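# Watering from the top vs. from the bottom - seedling tray people, I need your thoughts

**mossyboots** wrote:

OK so I've been starting seeds indoors for 3 years now and I have finally, FINALLY had a February where nothing damped off. Not one tray! I'm so happy I could frame the things. The only change I made was going over to bottom watering for everything, so I want to talk about it and find out who else does this and what you do about the slow stuff like celery and snapdragons.

My setup is a wire shelf in the laundry room, two shop lights, and cell trays sitting in solid trays. I pour water into the solid tray, go fold some towels, come back and tip out whatever hasn't been taken up. The tops of the cells stay fairly dry and the roots go down looking for a drink. My tomatoes (Idurska, the pink one from the seed swap) have stems like pencils.

Tell me everything you do differently!

---

**gravelpath** wrote:

Congrats on the clean trays! I'm going to be the grump though. I bottom watered for two seasons and ended up with a white crust on top of every cell and some very sad peppers. We have hard water. It all wicks up, the water leaves and the minerals stay put. Once I went back to watering from above with a gentle sprinkle, the crust went away and the peppers greened up.

I think a lot of the damping off people blame on top watering is really old mix, no air movement and trays packed too tight. Get a little fan going and you can water from wherever you like.

---

**mossyboots** wrote:

> a little fan

I should say I do have a fan. I had one last year too and still lost half the basil, so I'm not ready to give the fan all the credit. Good point on hard water though, ours is soft as anything, so I never see crust.

---

**tansy_and_rue** wrote:

Both! I do both! Bottom water until they have their first true leaves, then every third or fourth drink comes from the top to rinse things through. I grow on a north-facing porch with a heat mat, and the stuff I sow on the surface (snapdragons, petunias, anything like dust) never gets a drop from above until it's big enough to hold on. I lost a whole row of petunias once to one careless glug from a pitcher. They all ended up in one corner, like a tiny crowd waiting for a bus.

Celery I'd keep covered and wet from below the whole time. It's a bog plant at heart and it sulks if it dries out for an afternoon.

---

**Nedthorpe_Allotment** wrote:

What do people use for the top watering part? My problem has always been the can. The long-spout houseplant ones dig a hole, and the big outdoor one comes out like a fire hose the second you tip it past a certain point. I've been using a spray bottle, and my hand gives out before I'm through the second tray.

---

**gravelpath** wrote:

A can with a fine rose, turned so the holes face UP. Start pouring off to the side, sweep across the tray, and stop pouring off the other side. The first dribble and the last dribble are the ones that do the damage. Brass roses are lovely if you can find one that fits, and an old one from a yard sale is just as good after a soak in vinegar.

---

**pepperhead_jo** wrote:

Seconding the sweep! I learned that from my grandmother and I thought it was just her being fancy.

If you can't find a rose, make one. You can poke holes in the lid of a milk jug with a hot needle. Mine has 13 holes and it's seen me through more seasons than any can I've bought. Go small on the holes, smaller than you think, and add a separate one up by the handle to let air in or it'll gulp.

---

**lathe_and_loam** wrote:

Love this thread. I'm a rose-facing-up person too, and I've been down the rabbit hole of trying different heads. I like them wide at the face so the water spreads out before it lands. 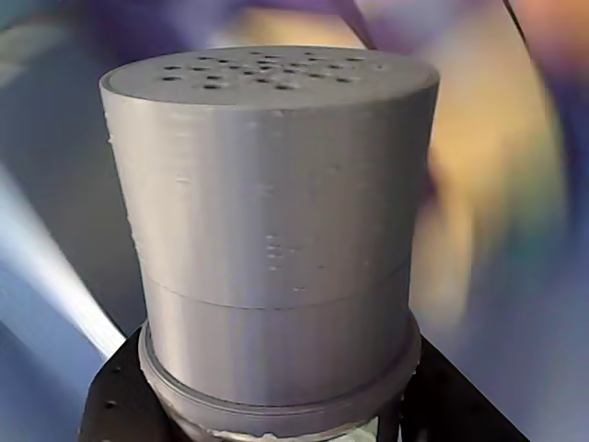 *gray print, holes in the top face, a few blobs on the side*

On those hole patterns: I don't think neat circles matter one bit. What matters to me is the size of the hole and keeping grit out of the can. I keep a scrap of old pantyhose over the fill opening on my rain can and it catches an amazing amount of roof gunk.

Also, warm your water! Fill the can the night before and leave it near the trays. My basil perked right up when I quit giving it cold tap water.

---

**gravelpath** wrote:

I'd disagree on the holes. With holes crowded together you get one fat stream, the drops run together before they leave the face. Spread out is better. Agree on the pantyhose, mine's had a pair over the barrel for years.

---

**lathe_and_loam** wrote:

Fair! I should have said loose rows are fine as long as they're spaced out. Crowded is bad, you're right.

---

**quietacre** wrote:

Does anyone else weigh their trays? I lift one end with two fingers and can tell right away whether it wants water. I got the habit from working at Ofori's greenhouse in college, where we had 100 flats on a bench and the owner wouldn't let us near a hose until we'd lifted a corner. It solved more of my trouble than any choice between top and bottom. I was just watering too much.

---

**mossyboots** wrote:

Oh I like that. I've been going by color (dark mix, leave it alone, light mix, water it) but with the peat-free stuff the top goes pale while it's still sopping underneath. Going to try the lift tonight.

---

**tansy_and_rue** wrote:

Peat-free is a liar on top, yes. Lifting works great with it.

One more for the slow seeds: a thin layer of vermiculite instead of mix over the top. Light gets through, it doesn't cake, and if you do water from above it breaks up the splash. I use it on celery, lettuce and all the tiny flowers.

---

**Nedthorpe_Allotment** wrote:

Did the milk jug this morning. Holes too big on the first lid, much better on the second. I did forget the air hole and it gulped all over my lettuce, exactly as described! Lettuce is fine, it's tougher than I am.

---

**pepperhead_jo** wrote:

Ha! Everyone forgets the air hole once. Glad the lettuce forgave you.

---

**gravelpath** wrote:

For the record I still say top watering. But I'll put one tray of peppers in a solid tray with rainwater this time and see how they do next to the others. Same seed, same mix, same shelf.

---

**mossyboots** wrote:

YES please do, and post how they look when you pot up! I'll do the reverse with one tray of tomatoes. Does anybody have a spare packet of celery that isn't the Skeleo kind? Mine came up in patches and I'd like to sow a second round before it gets too late.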